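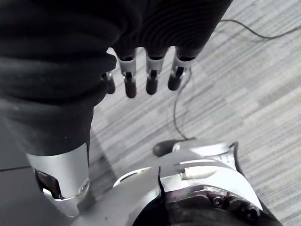 Re: Uvow fabric covers for robot hands — has anyone used them on a real job?

Posted in October by the Gatham workshop account
Print this message | E-mail this message
3 shares | 5 comments

Dear list,

I answer the message from last Sunday, which I leave in the quote so that new members can follow.

> Hello all,
>
> We are looking at the Uvow cover kit for the upper part of the hand and for the wrist. Dillier has it in their catalogue and they were quick to send a quotation, but they could not tell me much about daily use. The page says "fits most five-finger hands", and I have learned to be careful with the word "most".
>
> My questions are these. Does the cloth stay where you put it when the hand points down to the floor for a long time? Does it come near the fingertips? How long does it take to put on and take off, when one person does it alone? And is the fitting service from Van Hecke worth the money, or can a normal workshop do it?
>
> Our robot picks small parts from low positions, often beside its own feet, so the hand is hanging down more than it is reaching forward. I am also a little afraid of cables. We have lost one connector already this year and I do not want a loose piece of cloth to help us lose another.
>
> I would prefer to hear from people who paid for it themselves.
>
> Thank you in advance.

We paid for it ourselves, so I think I may answer. The kit cost us 132 euros without the tax, and Dillier delivered it in a plain bag with one printed sheet. Please check the price yourself before you plan with it. We bought the black version. I believe there is also a grey one, but it was not in stock when we ordered.

I will try to go through your questions in your order.

Does it stay where you put it

Mostly yes, if the size is right. The first one we had was a size too large and it went down slowly during the morning, until the folds were sitting lower than we wanted. Dillier changed it without a discussion, only we had to pay the postage back. With the smaller size the cloth still makes folds, and I do not think you can avoid this. A hand has to turn, and a cover with no spare cloth will pull at the wrist. What holds it is the cuff. Roll it firmly and look at it again after the first hour of work.

The printed sheet says that you should roll the cuff "to the comfort of the user". I asked Dillier what this means for a robot and they wrote to me that the sentence comes from another product. I would like them to correct the sheet, but it did not harm us.

Does it come near the fingertips

In our fitting it stops well before them. The fingers come out from under the edge with the pale metal part and the black tip both free, and this is how it must be if you pick small things. If the cloth can reach the hinge above the tip when the hand is closed, then it is too long and you should send it back. Do not fold the edge under and hope. We tried this for one afternoon, and it came out again each time the fingers opened fully.

The outer finger is the one to look at. On our hand the cloth hangs over it a little more than over its neighbours, and from the front you do not notice. You have to look from the wrist, along the hand and down. I now do this each time after I put the cover on, with the hand turned to the floor beside the foot, in the same position in which it will work.
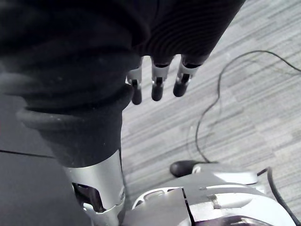
Black cover with the cuff rolled, fingers pointing down next to the foot.

The thumb

You did not ask about this, but I would have liked somebody to tell me. The thumb is thick compared with the fingers and the cloth must go round it somehow. The sheet gives it one line. My advice is to begin at the thumb and do the rest after. When I began at the wrist, I always ended with too much cloth beside the thumb, and then I had to open everything again. Also, there are openings in the metal of the thumb on our model, where you can look inside at the joint. Keep the cloth away from these. A thread that goes in there is very difficult to take out with tweezers, and I say this with some experience.

I wrote to Uvow to ask if they could make a small separate piece for the thumb. The answer was friendly, but it had no date in it and no promise.

How long to put it on

Alone, the first time, I needed the time between two coffees, and I was in a bad mood after. Now it goes quickly. It is much easier with the hand hanging than with the hand lying on a bench, so I would ask you to try it in this position before you say it is impossible. Switch off the drive first, naturally. Our rule in the workshop is that the person who fits the cover also holds the stop button, and it is a rule I would keep even for the smallest change.

Taking it off is simple. Unroll the cuff completely and pull slowly. If you pull with the cuff half rolled, the ribbed part catches and you stretch it.

The fitting service

Van Hecke offers to come and fit the covers, and to show the staff how it is done. We took this once. The technician was polite and knew the work, and the fitting was better than mine at that time. But what we learned was the order of the steps, and this could be on the printed sheet. If you have several robots of different makes, I can imagine that a visit saves you time. For one robot and a person with patience, I would not pay for it again. There is one thing in favour of them: they measured the hand properly and told us that our size was wrong. The size table from Uvow has five sizes and it is made by the measure round the wrist only. A hand with a wide palm, like ours, falls between two of them.

So my suggestion is to ask Van Hecke for the measuring alone. They do not write this on their price list, but when I asked by telephone they said that it is possible.

Cables

I understand your fear very well. When the robot works close to its feet, there are thin cables lying on the floor quite near to the place where the fingers go, and a cover changes nothing about this. I have not seen our cloth catch a cable. The fingers are more dangerous for the cable than the cloth is. In my opinion the better investment is to lay the cables so that they leave on the far side from the working hand, and to fix them at short distances. I must confess that our own cables are not always an example of this. There are usually loops on the floor when we test, and I have moved them with my foot more often than I should.

What I would watch is the end of the cuff. On one of our two covers a thread has come loose there, some centimetres long and very fine. I cut it short. If you leave such a thread, it will find something to go round.

Cleaning

The cloth is matte and black, and you will see each bit of dust on it. We brush it. The sheet permits washing by hand in cool water, and I did this with one cover. It kept the shape, but it was slow to dry, and so I am glad to have the second one. I cannot say anything about oil, as we have very little of it in our work.

Would I buy it again

Yes, I would, but with the right size from the beginning and with no fitting service. I think the price is a bit high for what is in the end a sewn sleeve with a good cuff — for a larger number of covers I would talk with a local sewing workshop and show them ours. For a small workshop which needs it next week, the kit from Dillier is all right.

If you want, I can send you the measures of our hand in a private message, so that you can compare before you order. Please tell me also which hand you have, left or right. The covers are sold as the same for both, and on ours the seam does not come to the same place. I would be interested to know if another member has found this too.

With kind regards from Gatham

Print this message | E-mail this message
5 comments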